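Nitus two-arm sorting kit – README

What's in this folder, and what I make of the thing so far. I'm putting the notes and the stills in one place so the rest of the Umthorpe bench group can read them before we decide whether to keep the kit past July. If you only want the short version, skip to "Would I buy it".

What the kit is

Nitus sell it as a starter bundle for shelf and tub work: 2 arms, a gripper on each, the cabling, and a licence for Pedolo, which is the program you use to teach it moves and play them back. You supply your own table and your own stuff to pick up. Ours went on a white tabletop against a plain wall, and we used ordinary shop items – hand cream, little cartons, that sort of thing – in household tubs.

I'd tried the Azimi single-arm kit before this, so a lot of what follows is me comparing the two in my head.

What's in the folder

stills/ – pictures of the bench, four of them copied in below
runs/ – 28 recorded runs, one subfolder each
notes.txt – my scribbles, mostly about cables
pedolo_settings/ – the settings I ended up with, plus the defaults so you can go back

The runs aren't trimmed, so you'll get a bit of nothing at the start of most of them. Sorry! I'll tidy them when I get a quiet Monday.

Stills
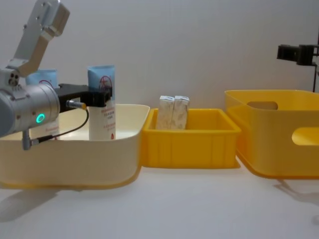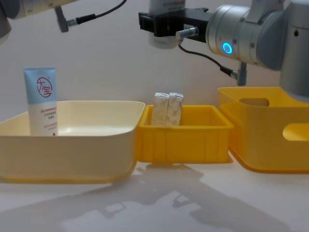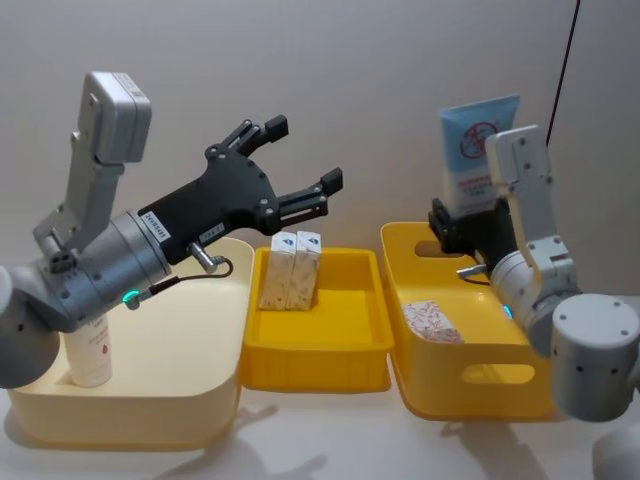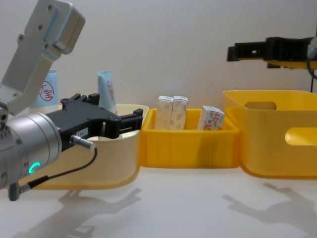
Stills 1 to 4: the cream tub, the small yellow one and the big yellow one, with both arms at least partly in shot.

Getting it going

Setup took me 55 minutes, and a good chunk of that was finding the right page in the manual. Bolt the arms down first, then plug in the grippers, then start Pedolo. I did it in the wrong order the first time and had to restart everything.

Teaching a move is lovely. You guide the arm by hand, press save, guide it a bit more, press save again, and it plays the lot back at whatever speed you like (start slow). The Azimi made me type positions into a table and I don't miss it one bit.

Things that bugged me

The gripper cable hangs in a loop and I was forever checking it before a run. A couple of clips in the box would have been nice.

Pedolo forgets your gripper force when you switch projects. Write it down. Squeezy tubes and thin card want quite different numbers and you don't want to mix them up.

The lights on the wrists change colour and the manual's page on what they mean is very thin. I've emailed support and will add the answer to notes.txt.

Would I buy it

For teaching and trying ideas out, yes, I think so. For anything that has to run all day without a person nearby I'd want a longer loan first. The price is over what we paid for the Azimi, but you do get the second arm.

Using the files

Fine to copy and share inside Umthorpe. If you add runs of your own, please carry on the folder numbering and say which settings you used.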